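# Clindska block kits: where we are in May

Hi Trudy,

You asked for something shorter than last time, so I'll try (no promises, you know me). The money from the second payment is mostly spoken for now, the kits are moving along, and I'm a lot happier than when I wrote to you in the winter with my long complaint about paint.

The colors first, as they ate up most of the spring. We'd been arguing over whether the light blue and the teal were too close together to sit in the same kit. Melina said yes from day one. I said no, mostly out of stubbornness - I'd already signed off on the order! We put both in front of 40 people at the library in the evening, under those yellowish ceiling lights, and 7 of them mixed up the two at least once. Put the same blocks on a white surface with decent light and the trouble pretty much went away. So we're keeping both, but the card in the lid now says to use a pale, plain surface, and Melina gets to be right about the library.

The red is staying small. Lefteris wanted everything in one size because it makes the trays cheaper to cut, and he's not wrong about the cost, but the point of the kit is that people sort by color *and* by size, and if it's all one size you lose half the game. We settled on keeping the small pieces and giving up the printed cloth bag. The kits will go out in a plain cardboard box with a divider. I don't love it, but it closes properly and it stacks, and the bag never did.

White has been the annoying one. It's a lovely block and it disappears on a white table. Despina tried a gray edge on a few samples and they looked grubby, as if somebody had been eating chips over them, so we dropped that. For now we leave the white ones plain and treat them as the harder level. The older kids seem to like hunting for them. I'd still like one more try at a warmer white before the full run, and there's room in the materials line for it.

Then the table screens. We went with pale gray for the walls, with the tiniest bit of lavender in it (Ranow calls the color something fancier on the invoice). It's calm, it doesn't throw a color onto the blocks, and it makes the corner feel like its own little room. Three sides are enough. We did mock up a fourth and everybody just leaned over it.

Some of what's done and what isn't:

- Block samples in all the colors: done, apart from the white I mentioned.
- Table screens from Ranow: first 2 sets paid for, the rest on order.
- Boxes: Kontogiannis has the cutting pattern and has sent one back for us to check. The divider needs to be a touch lower.
- Instruction card: Ifigeneia is on the third draft. It's down to one side of paper, which I didn't think could be done.
- Delivery to the branches: Traleck has quoted, and it's within what we set aside.

On numbers, we're still planning on 300 kits. I did look at making fewer with nicer boxes and talked myself out of it. The branches have been promised theirs, and I'd sooner ring you for a bit more time than ring them to say they've been dropped.

The one thing that's late is the card, and that's on me. I kept adding to it. Ifigeneia finally took the file away from me and told me to go and sort blocks, so I did, for most of an afternoon, and found that the order I'd written the steps in was awkward. You want the cubes close together at the start, with the little pieces right in beside them, so people have to look before they pick. I'd had everything spread out in a neat row, which made it far too easy! The new draft starts from a small cluster and it works a lot better for the adults too.

I don't need anything from you this month except a yes or no on moving the leftover bag money over to boxes. A one-line email is fine.
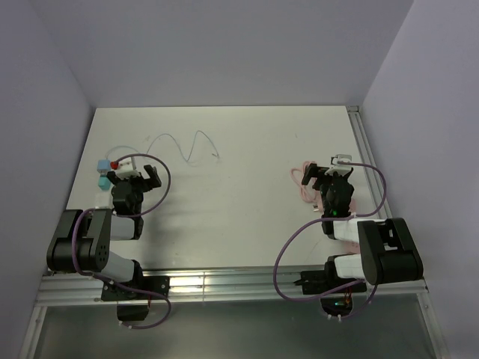 If it's a yes, I'll let Kontogiannis know the same day and they can start cutting as soon as the divider is fixed. Despina is keeping the receipts this time, so the folder you get with the next report should be in much better order.

Melina Makris has asked to be copied on your answer, and so has Lefteris.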